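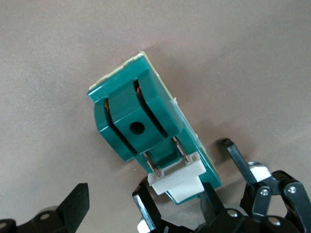
*청록색 부품, 가까이에서*

## 벌들에게 먼저 알려야 했던 소식

다들 잘 지내셨는지요. 지난 호에 우물가 도깨비불 이야기를 실었더니 답장이 꽤 많이 와서 저녁마다 차를 끓여 놓고 한 통씩 읽었습니다. 답을 다 못 드린 분들께는 미안한 마음이고요, 조금만 기다려 주세요. 이번에는 오래 미뤄 두었던 벌 이야기를 해 볼까 합니다.

집안에 초상이 나면 벌에게 알려야 한다는 풍습, 들어 보신 분이 계실 거예요. 유럽 여러 지방에 비슷한 이야기가 남아 있지요. 주인이 세상을 떠나면 식구 가운데 한 사람이 벌통 앞으로 가서 가만히 두드리고는 누가 돌아가셨는지, 이제 누가 너희를 돌볼 것인지를 말해 주었다고 합니다. 벌통에 검은 천을 둘러 주는 곳도 있고, 장례 음식을 조금 덜어다 놓는 곳도 있었어요. 그걸 빠뜨리면 벌들이 서운해서 떠나 버리거나 시름시름 죽는다고 믿었고요.

저는 이 이야기를 Jallham에서 처음 제대로 들었습니다. 그곳 양봉가 Sepúlveda 댁 부엌에서였는데, 창문을 열어 두어서 벌 소리가 말소리에 자꾸 섞이던 게 기억나네요. 할머님은 벌통을 두드릴 때 꼭 대문 열쇠를 썼다고 하셨어요. 왜 하필 열쇠냐고 여쭈었더니 집 열쇠를 쥔 사람이 집안의 새 어른이니까 벌도 그 소리를 들어야 안다고, 당연한 걸 묻는다는 얼굴로 대답하셨습니다. 그러고는 꿀을 넣은 빵을 또 한 조각 얹어 주셨지요. (이미 배가 터질 것 같았는데도요!)

재미있는 건 그다음입니다. 집에 돌아와 Soledad Cabello 선생님께 말씀드렸더니 Cliron 카드함을 한번 뒤져 보라고 하시더군요. 우리 소식지를 오래 보신 분들은 아시겠지만 Cliron은 Citov 민속 모임에서 모으고 있는 구술 카드 모음입니다. 올 1월에 2,601장이던 것이 지금은 2,763장이 되었어요. 겨우내 난롯가에서 받아 적어 보내 주신 분들 덕분이고, 글씨가 예쁘든 삐뚤빼뚤하든 한 장 한 장 다 반가웠습니다.

그 카드 중에 벌과 초상 이야기가 20장이나 있었습니다. 읽어 보니 마을마다 조금씩 달라요. 어디서는 작은 소리로 노래하듯 알려야 하고, 어디서는 해가 뜨기 전에 말해야 합니다. 벌통을 조금 들었다 놓으면서 관이 집을 나서는 때와 맞추었다는 카드도 있고, 혼사 소식도 똑같이 전해야 한다며 신부가 직접 가서 인사를 했다는 카드도 있습니다. 저는 이 신부 이야기가 참 좋더라고요. 낯선 집에 들어와서 시어른들께 절하고, 이웃에 인사 다니고, 마지막으로 마당 끝 벌통 앞에 서서 자기 이름을 말하는 새색시라니, 얼마나 떨렸을까요.

열쇠가 나오는 카드는 두 장이었습니다. 한 장은 Jallham 것이고, 다른 한 장은 적은 분이 마을 이름을 빼먹으셔서 어디 이야기인지 모릅니다. 갈색 잉크로 쓰셨고, 뒷면에 자두잼 만드는 법이 적혀 있어요. 혹시 본인이시면 꼭 연락 주세요. 잼도 만들어 봤는데 설탕이 빠진 것 같아서 그것도 여쭙고 싶습니다.

왜 하필 벌이었을까 하는 물음에는 설명이 여러 가지입니다. 벌이 이승과 저승을 오가는 심부름꾼이라 여겨졌다는 말도 있고, 주인이 죽고 나면 돌보는 사람이 없어 벌이 정말로 떠나는 일이 잦았을 테니 거기서 믿음이 자랐으리라는 말도 있지요. Soledad 선생님은 두 번째 쪽이고 저는 그날그날 마음이 바뀝니다. 초상을 치르느라 정신없는 집에서 누군가 한 사람은 마당에 나가 벌통을 들여다보게 되니까, 벌에게도 나쁠 일은 없었겠다 싶기도 하고요. 그리고 사람들로 꽉 찬 집을 잠깐 빠져나와서 소리 내어 "돌아가셨다" 하고 말해 볼 자리가 있었다는 것도 저는 가끔 생각합니다.

우리나라 쪽 이야기도 궁금합니다. 집에서 기르던 소나 개, 혹은 마당의 오래된 나무에게 집안일을 알렸다는 이야기를 어른들께 들으신 분이 계시면 짧게라도 적어 보내 주세요. 어느 마을인지, 누구에게 들으셨는지, 대강 언제 적 일인지만 함께 써 주시면 카드로 옮기는 건 저희가 하겠습니다. 기억이 흐릿하면 흐릿한 대로 쓰셔도 됩니다. 말끝에 "그랬던 것 같다"가 붙은 카드도 저희 함에는 아주 많거든요.

다음 모임은 늘 모이던 방에서 저녁 7시에 시작합니다. Soledad 선생님이 벌 카드를 가지고 오셔서 몇 장 읽어 주실 거고, 저는 Jallham에서 얻어 온 꿀을 들고 갑니다. 빵은 각자 조금씩 가져오시면 좋겠어요. 지난번처럼 다들 귤만 들고 오시면 곤란합니다!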